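Plokitach – rendus poignet et étiquettes de distance pour pinces en cuisine simulée

Version du mardi 26 mai 2026

Salut ! Si vous arrivez ici par le dépôt Gralidix, vous cherchez sans doute le jeu de données et pas le contrôleur. Vous êtes au bon endroit. Plokitach, c'est ce que j'utilise pour entraîner et surtout pour torturer mon module d'estimation de distance, celui qui doit dire au planificateur « stop, il y a un mur » avant que les doigts ne le découvrent tout seuls.

Ce que contient l'archive

295 épisodes simulés, dont 293 utilisables tels quels. Les 2 autres ont un horodatage cassé (le fichier d'états démarre après la première image) et je les ai laissés dans le dossier quarantaine, parce que mon script de lecture doit savoir les refuser proprement. Si votre chargeur les avale sans broncher, c'est votre chargeur qu'il faut regarder.

Chaque épisode comprend les images de la caméra de poignet, la carte de profondeur du simulateur, l'état des articulations, l'ouverture de la pince et la consigne envoyée par le planificateur. Tout est synchronisé sur l'horloge de la simulation, jamais sur celle de la machine. J'ai fait l'erreur inverse en janvier et j'ai perdu une bonne semaine à chasser un décalage qui n'existait que sur mon portable.

Les 3 sous-ensembles

« approche » : la pince descend vers un plan de travail ou s'en éloigne.
« coin » : la pince travaille près de deux murs qui se rejoignent. C'est de loin le plus pénible.
« libre » : trajectoires quelconques, pour que le modèle n'apprenne pas qu'il y a toujours un obstacle devant.

Pourquoi autant de carrelage ? Parce que mon estimateur adore les lignes droites et qu'il se fait avoir par elles. Une grille de joints vue de biais lui donne une belle perspective bien nette, il s'y accroche, et il oublie de regarder où s'arrête le plan de travail. Ajoutez une pierre marbrée avec des veines partout et il se met à inventer des arêtes – j'ai des cartes de profondeur prédites qui ressemblent à des cartes routières. 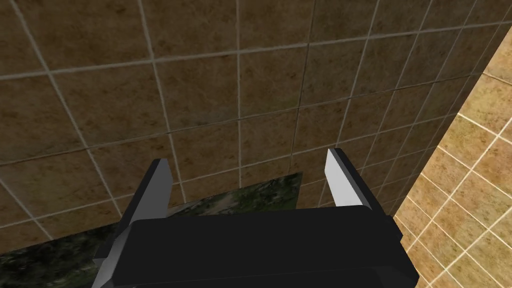 Sous-ensemble « coin » : pince ouverte et vide face au carrelage brun, marbre vert visible entre les doigts.

Sur ce genre de vue, regardez la limite entre le marbre et le mur : c'est elle que je veux que le réseau retrouve. Le corps noir de la pince n'a presque pas de texture, donc je le masque avant l'inférence. Les doigts aussi, avec un masque calculé à partir de l'ouverture. Au début j'avais un masque fixe, dessiné à la main, et je vous laisse imaginer ce que ça donnait dès que la pince se refermait…

Charger les données

Le lecteur s'appelle Volton et il est dans le dossier outils. Vous lui donnez un chemin et un sous-ensemble, il vous rend un itérateur. Les profondeurs sont en mètres, les angles en radians, et les quaternions ont le scalaire en premier (oui, je sais, pas tout le monde, désolé pour vos conversions). Le masque de pince est calculé à la volée ; passez masque=non si vous voulez l'image brute.

Pour les configurations de scène, j'ai gardé le format Gentile, en texte simple. On peut y changer les textures des murs, du plan de travail et la pose de départ, puis relancer le rendu. Gardez la graine aléatoire d'origine si vous comptez comparer vos chiffres aux miens.

Ce qui cloche encore

L'éclairage est trop gentil. Pas de reflets violents sur la pierre, pas de lampe qui éblouit la caméra. Un modèle entraîné uniquement là-dessus va souffrir sur un vrai robot, et je ne prétends pas le contraire.

La profondeur du simulateur est parfaite, sans bruit ni trous. Volton peut ajouter un bruit de capteur, mais le modèle de bruit est assez naïf et je cherche mieux.

Il n'y a pas d'étiquettes de contact. Je les calcule chez moi à partir de la géométrie, seulement le code est trop moche pour être publié. Ça viendra !

Contribuer

Ouvrez un ticket avec le numéro de l'épisode, le sous-ensemble et la version de Volton. Les demandes de nouvelles textures sont les bienvenues, surtout les motifs répétitifs bien vicieux. Pour les corrections de code, lancez d'abord les tests du dossier outils : celui sur la quarantaine est lent, laissez-le finir.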